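Section 4: Setting Up Your Series Bible

If you've come straight from Section 3, you already have Heveck installed and an empty project open. If you skipped ahead, go back and do that part first, or half the menus I mention will be grayed out and you'll think I'm making them up.

I write long fantasy (the Darkotbridge books, if you've run into them) and I set up Heveck for the first one in the worst possible way. Every character went in one giant note. Every place went in another. By the time I was drafting the second book I had a captain of the guard with green eyes in the spring and brown eyes at the siege, and a reader wrote to me about it, very politely. So this is the setup I use now!

Before you start

You'll want your manuscript file, any notes you've been keeping (napkins count), and one quiet evening. Have the book open in a second window so you can search it as you go.

Creating the bible

1. Open your project and choose New Bible from the Project menu. Give it the name of the series, not the book. Mine just says Darkotbridge.

2. When it asks for a template, pick Blank. The Epic Fantasy template looks tempting, but it has a field for every character's birthstone and you will feel guilty about leaving it empty.

3. Make 4 folders: People, Places, Promises, Dates. Type them exactly the way you want them to look, capitals and all. Heveck sorts capitals ahead of lowercase.

4. Drag the folders into the order you like and click Lock Order at the bottom of the panel.

Note: Promises is my own word. It's where I put anything the story owes the reader, like an oath somebody swore, a favor that hasn't been called in, a locked door, or a prophecy. If you write romance with your swords, the "will they ever admit it" threads go in here too.

Adding people

5. Click People, then Add Card. Fill in the name, what others call them, and how they look the first time we meet them. Copy the description word for word out of the manuscript. Don't retype it from memory (see green eyes, above).

6. In the Ties box, link the card to everyone this person loves, serves, owes, or is lying to. Heveck draws a line for each tie. You can color the lines, and I make the lies red.

7. Set the Knows As Of field. This one is worth the fuss. It holds the chapter where a character learns a particular secret, and Heveck will put a little flag in the margin if they mention it any earlier. I had a spy cheerfully discussing a murder in chapter 11 that she wasn't told about until the end of the book, and I'd read that chapter so many times I couldn't see it anymore.

8. Repeat for everyone with a speaking part. Innkeepers who only say "No rooms" can share a card.

Caution: Don't rename a character from inside the card unless you really mean it. Heveck changes the name all through the manuscript, including inside longer words. I once changed a knight called Art to something grander and it went after every "heart," "start," and "party" in the book. Undo works, but only until you close the project. If you want to rename safely, tick Whole Words Only first.

Adding places and the map

9. Click Places and add a card for each spot where a scene happens. One line about smell or sound is plenty. I find I can always remember what a castle looks like and never whether the river is loud there.

10. If you have a map, turn on the Gatchalian add-on under Extras and drop your map onto the Places folder. A hand-drawn one is fine. Mine is in pencil with a coffee ring that has since become an inland sea.

11. Click on the map to pin each place, then set the scale by picking 2 pins and typing in the travel time between them on horseback. Gatchalian works out the rest, and it'll warn you when your heroine rides across a kingdom between lunch and supper.

Note: The travel warnings don't know about mountains, snow, or dragons. If a journey should take longer than the map says, put the real time in the Override box and write down why. You'll forget why.

Dates

12. Open Dates and choose whether you want real months or your own. I use plain May and June because I got tired of looking up my invented ones. If you do make up a calendar, enter the whole year now, before you add any events. Heveck can't reshuffle them afterward.

13. Add births, deaths, coronations, battles, and anything a character would bring up in an argument.

Backing up your work

Please don't skip this part. A bible lives in a different file from the manuscript, and the automatic backup only looks after the manuscript until you tell it otherwise.

14. Go to Settings, then Safe Copies, and tick Include Bible.

15. Choose 2 separate spots for the copies. One should be somewhere other than the computer you write on. A thumb drive is fine, or another machine in the house.
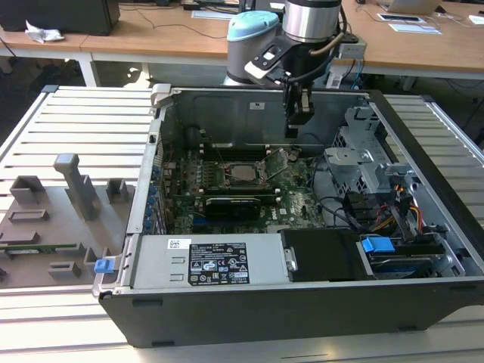 A Dell desktop tower on its side with the panel off, green motherboard showing.

16. Click Copy Now and wait for the green check mark. Then open one of the copies and look at a card or two. A backup you've never opened is a rumor.

Caution: Don't keep the project open on two computers at once. Heveck saves whichever one you close last, and it won't ask. I lost a whole betrothal scene that way.

Getting ready for Calletti

If you plan to format your ebook with Calletti (Section 6 covers that properly), there's a bit of housekeeping you can do while you're in here.

17. On each People card, tick Show in Cast List for the characters you'd like at the front of the book. Leave it off for anyone whose existence is a spoiler. I'd also check the Ties box on the ones you do show, because Calletti prints titles, and "secret heir" counts as a title.

18. Save the project, close it, and open it again. If the folders are in the order you locked and the cast list looks right, you're set up. If the folders have gone alphabetical on you, the lock didn't take, so go back to step 4 and click it again after the last folder is in place.

Section 5 starts with importing old chapters, and you'll need the bible open when you begin.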